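How to fold mesh and sports T-shirts so they stay folded

Filed under: Laundry, Bedrooms
Updated Aug 25, 2025

I have read a lot of folding advice and I don't believe most of it. A cotton tee will sit still for nearly any method you try on it, so every method gets filmed with a cotton tee. Try the same moves on a slippery mesh training shirt and you end up with something that opens itself again before you reach the drawer.

What follows is the way I do it at our place, on the bed, with no folding board and no special drawer dividers. It is slower than the two-second trick everyone has seen. I tried that one on mesh for most of April and went back to doing it the boring way.

What you need

A bed or a table that's wider than the shirt with its sleeves out
A firm layer to fold on, if you're using the bed
A drawer or shelf you have already measured, even if only with your hand

You don't need spray starch. You don't need the plastic flip board either. I bought a Pladon one, used it for a fortnight, and it made very tidy rectangles that were four fingers too wide for my drawers. It can't be adjusted. It now lives behind the wardrobe.

Get the surface right first

A soft mattress is a poor place to fold. You press down, the bed gives, and the crease wanders off. Some people say to use the ironing board, but it's too narrow for anything bigger than a child's shirt, and the sleeves hang off both sides and drag the rest with them.

A woven sleeping mat laid over the sheet works well. So does a big tray, or a stiff bath mat turned upside down if you're desperate. What you're after is a bit of grip underneath, so the shirt doesn't skate about when you smooth it. A satin doona cover is about the worst thing I've tried.

If you have a fan in the room, turn it off or point it elsewhere. Mesh weighs next to nothing and a breeze will lift the hem just as you let go of it.

Check the shirt is dry

I know, but do it. Mesh feels dry on the body panels long before the collar and the underarm seams are done. Pinch the collar between two fingers. If it feels cooler than the rest, hang it up again. A damp collar folded into the middle of a stack will make the whole drawer smell like a gym bag, and you'll blame the detergent.

The fold

Step 1. Lay the shirt front down and pull the sleeves straight out to the sides. Take hold of the ends of the sleeves and tug gently outward until the line across the shoulders is flat. Most people skip this and smooth the middle first. With mesh, the shoulders decide where everything else goes.

Step 2. Smooth from the collar down to the hem with the flat of your hand. One or two passes is plenty. Mesh stretches, and if you keep rubbing at it you'll pull it longer on one side than the other.

Step 3. Bring one side in toward the middle, making the fold line somewhere between the collar and the shoulder seam. Turn the sleeve back on itself so it lies along the edge you've just made. Don't let it poke past the centre.

Step 4. Same again on the other side. You should have a long strip about as wide as your drawer allows. Too wide? Undo both sides and start over. Trying to fix only one side gives you a lopsided strip and a crease down the logo.

Step 5. Turn the hem up by a hand's width and press it. Then bring that folded end up to just short of the collar.

Step 6. Fold in half once more for a shelf, or in thirds if you store your shirts standing up. Put it straight onto the pile. Carrying a single mesh shirt across the room is how it comes undone.

Two people or one?

Defne Dursun, who I share the house with, swears that shirts should be folded by two people, one at each sleeve. I was ready to dismiss this, and for ordinary T-shirts I still do. It takes longer and you bump heads. For very large or very slippery shirts, though, I have to give her some credit. With someone else holding the far sleeve, the shoulder line stays flat while you do the first side, and the first side is where it usually goes wrong.

If you're on your own, put something with a bit of weight on the far sleeve. A paperback does it.

Building the pile

Put thick things at the bottom. Trackpants and heavier dark cottons make a steady base, and the light shirts go on top where nothing is squashing them sideways. The usual advice is to sort by colour, and I have never understood what problem that solves. Sort by who it belongs to, then by weight, and you'll only walk to each drawer once. 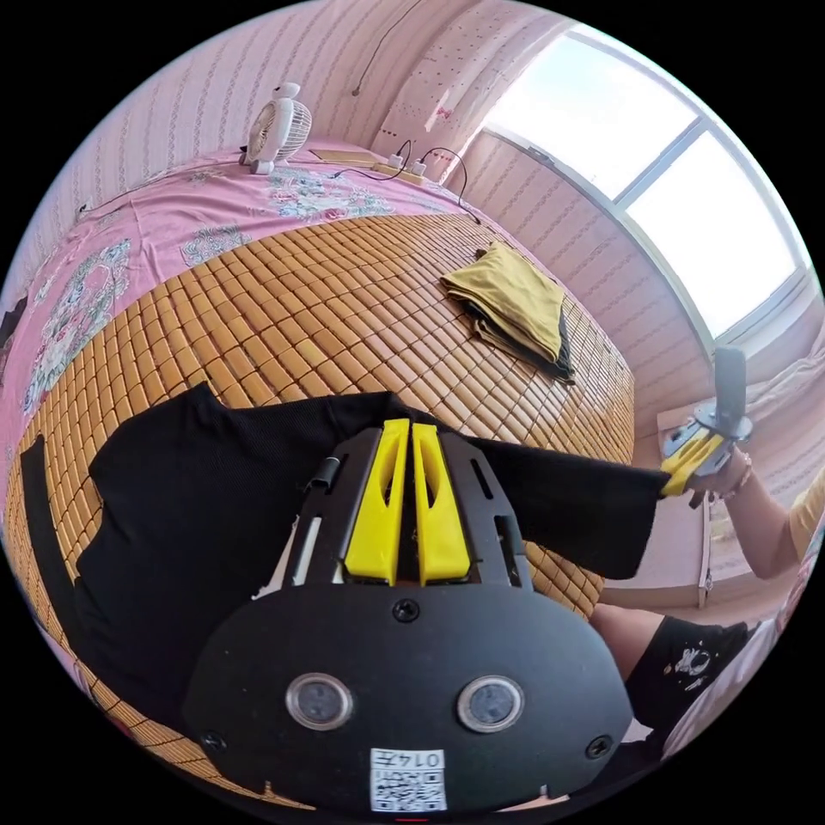 Should you fold a mesh shirt inside out?
Leave it right side out unless it has a rubbery print on the front. Those prints can stick to each other in a warm drawer, so turn that kind inside out, or slip a sheet of baking paper between the layers.

Things I'd ignore

Rolling. It looks neat in a suitcase and I do it for trips. In a drawer, a rolled mesh shirt loosens every time you open it, and by the end of the week you have a drawer of loose cloth.

Clips and folding bands. Fenden sells a pack of 14 elastic bands for holding folded shirts together. They do hold them. They also leave a pinched ring around the middle that you'll see when you put the shirt on. Fine for the back of a cupboard, not much use for anything you wear weekly.

Folding straight from the dryer. People claim the warmth sets the crease. Maybe in cotton. I can't see any difference in mesh, and I'd sooner not put mesh in the dryer to begin with. Check the care label and hang it if you can.

If it still won't stay folded

Look at the hem. When the last fold springs open, the hem is usually sitting on the outside with nothing to hold it. Open the last two steps, turn the hem up a little further, and try again so the loose edge ends up tucked within the fold.

If the shirt is one of those very fine ones with big holes, it may simply never hold. Hang it. I've got two on hangers and I've stopped arguing with them.

Comments

Mark Anthony Agbayani
I do the pocket fold, where the bottom hem turns inside out and wraps around the lot. Holds like a brick. Why isn't it on here?

Reply from the author
It holds very well, I agree. It also stretched the hem on two of my running shirts, and they didn't spring back. I'd use it for travel and on cotton.

Mark Anthony Agbayani
Fair enough. Mine are all pretty old and baggy at the hem anyway, so I probably wouldn't notice.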